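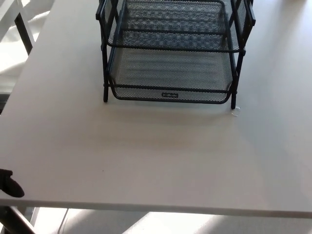
Fig. 2: Black mesh letter tray on a light grey desk

Section 4: Adding your mortgage to Stukevar

Right, you've got an account and you've logged in, so now we can put the mortgage itself in. I've done this for my own flat and for two family members, and the whole thing is quicker than it looks (the first screen has far too many boxes, I know!). Have your latest statement open before you start.

1. From the home screen, choose Loans, then Add a loan. Pick Repayment or Interest only. If yours is split between the two, pick Split and you'll get a second set of boxes.

2. Find your lender in the list. I'm with Isico, so mine filled in the payment day by itself. If yours isn't there, choose Other and type the name in.

3. Type the balance you still owe, and leave the original loan amount for step 5. I mixed these up the first time and spent a whole evening wondering why my chart went the wrong way.

4. Put in the monthly payment. Mine is 1449, and you just type it like that — no pound sign and no comma, or the box goes red.

5. Enter the original amount and the number of months left. I had 174 to go when I set mine up. Please don't put years in here, the program will happily accept 14 and tell you that you need to pay a fortune every month.

6. Add the date your fixed deal ends. I put the first of the month in if I only know the month, so mine says 1 June. Tick Remind me and choose how early you want the nudge.

7. Press Save, then wait for the green bar at the top before you close the page.

Note: If you make overpayments, add them under Extras and leave the figure in step 4 alone. I put in 530 as a one-off last year and it showed up on the chart straight away, with the new end date underneath.

Note: Moving over from Cirnell? Export your loans there as a plain file, then use Import on the Loans page. Xiao files work too, but the reminders don't come across, so you'll have to do step 6 by hand.

Caution: Changing the rate type after you've saved wipes your payment history for that loan. Make a backup first (Settings, then Back up now).

Caution: The early repayment charge it shows is only an estimate. Ask your lender for a proper redemption figure before you switch deals or pay anything off.

Once the loan is saved, go to Section 5 to add a second borrower.

Last updated Feb 12, 2023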